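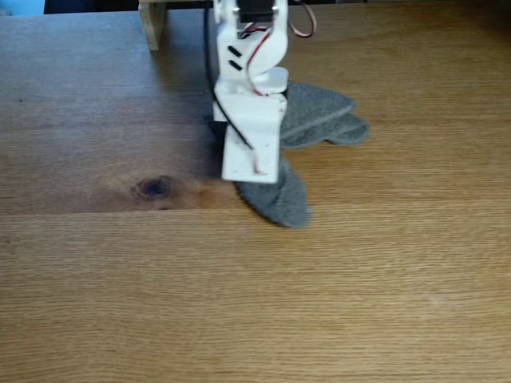
Robot Club - people wanted for the fall team

Posted Tuesday, August 22, 2023

We need 6 more people for the Wunatov student team. Cloth folding. Printed arm, hobby servos, small budget, first meeting is early September so please write soon.

No experience needed for most of it. Really. Two of last year's team had never held a soldering iron.

What we're short on:

- somebody for wiring. Servo leads, connectors, strain relief. Patient person please
- printing and fit. Brackets, joint housings, new gripper fingers when the old ones snap
- Python, two people if we can get them. Logging, calibration, replaying runs
- drivers - you sit with the arm and teleoperate it through folds, over and over. Good music helps
- one writer for the Gruvton report (short, but it has to be done on time)

Time: two evenings a week, plus one Saturday a month until the Pokalar meet. Miss one, fine, just tell Trí. Miss four in a row and we give your spot away.

Where: room 633, upstairs from the print shop. Elevator works again.

Money: unpaid, sorry. Parts budget is $1206 for the semester and all of it goes on the arm. Travel to Pokalar is covered for everyone on the team list, meals are not. Course credit is possible, ask Barry Holroyd before you register and not after.

Who can apply: any enrolled student, any major, first years too. Bring a laptop if you have one, we have two loaners and they are slow. Closed shoes in the shop.

To apply send a few lines to Vy Trịnh or Đạt Trịnh at the club desk, box 3399. Say which job, wich evenings you're free, and one thing you've built or fixed. Doesn't have to be a robot. No résumé.

Thiện Văn is doing short tryouts on the arm the first week, 15 min each. Sign up sheet is on the door.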